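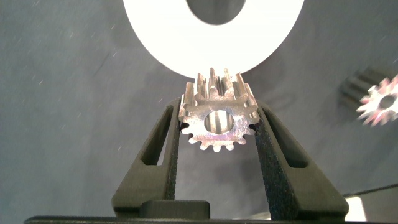

**Gripper comparison, progress report to Plasell**
August 22, 2022

This report covers the second stage of the work Plasell is paying for at Flandareck. The question for this stage was which finger design to use for small metal parts, and whether the wrist camera gives us enough to work with at close range. The planetary gear task is the test case. Gears have to be picked up from a mat and placed on the pegs of a white disc.

**Fingers**

We compared 3 finger sets. The first is the plain metal pair that came with the Jurnov gripper. The second is our own black slotted finger with a rough pad on the inner face. The third is the same slotted finger without the pad.

The padded finger is the one we want to keep. The unpadded version let gears turn in the grip when the bore touched the edge of a peg, and we stopped testing it after 500 cycles. The metal pair holds position well but needs a more exact approach, and on a short gear a small error in height means the tips close on nothing.

The padded set has now completed 1,000 cycles. Pad wear is visible under a magnifier, mostly near the tip. We would like to run it to failure before writing a replacement interval into the manual.
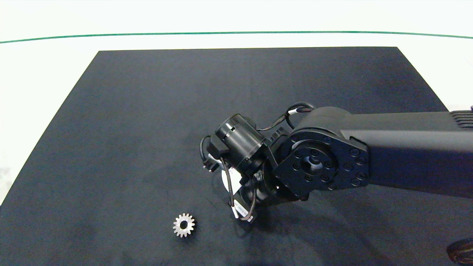

*Arm over the mat, with a spur gear lying near the tip.*

**Arm and controller**

The arm has been moved to the Holub controller. The change took longer than planned. Two days went to cable routing at the wrist and another to a timing fault between the gripper command and the motion stop. The fault is fixed in the current build. Slow approaches are smoother than before. Fast moves are about the same, and we don't expect to gain anything there.

One item is still open. After a protective stop, the gripper has to be homed by hand. This costs 30 seconds each time and makes overnight runs impractical.

**Cameras**

Wrist views are the most useful input once the fingers are close to a gear. They show the teeth and the bore clearly enough to correct the last part of the approach. Bright metal is the main difficulty, and strong light in the background makes it worse. We have fixed the exposure on the wrist cameras instead of leaving it on automatic, and detection is steadier as a result.

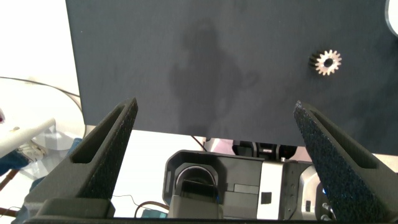 Ayodele Eze
Project Lead, Gripping and Handling, Flandareck

**Placing on pegs**

Picking is close to where it needs to be. Placing is behind. With gears already on two of the pegs, the fingers have less room to open at the third, and the wide slotted design is at a disadvantage there. The metal fingers are narrower at the tip and release more cleanly. We are drawing a slimmer version of the padded finger and expect to print it before the end of August.

The overhead view is used to find the disc and choose which peg to fill next. It has been reliable with the disc flat on the mat. We haven't tried a tilted disc.

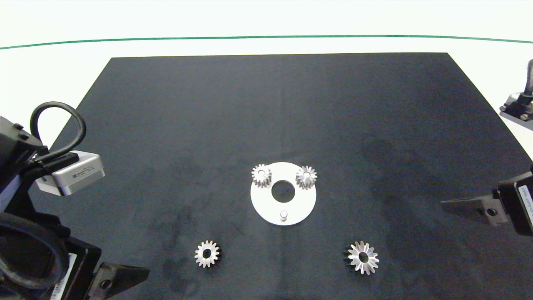 Plasell's reviewer asked after the last call whether the slimmer finger would still survive 1,000 cycles, and said a finger that places well but has to be changed every week would be hard to justify. We agree that this needs a number. The slim finger will get the same cycle test as the others before we recommend it.

**Next stage**

- Print and test the slim padded finger
- Run the current pads to failure
- Automatic homing after a protective stop
- Repeat the placing trials with both finger types on the Holub controller

Spending is within the agreed amount. The only extra request is for a spare Jurnov gripper, so that cycle tests and placing trials can run at the same time. A quote will be sent separately.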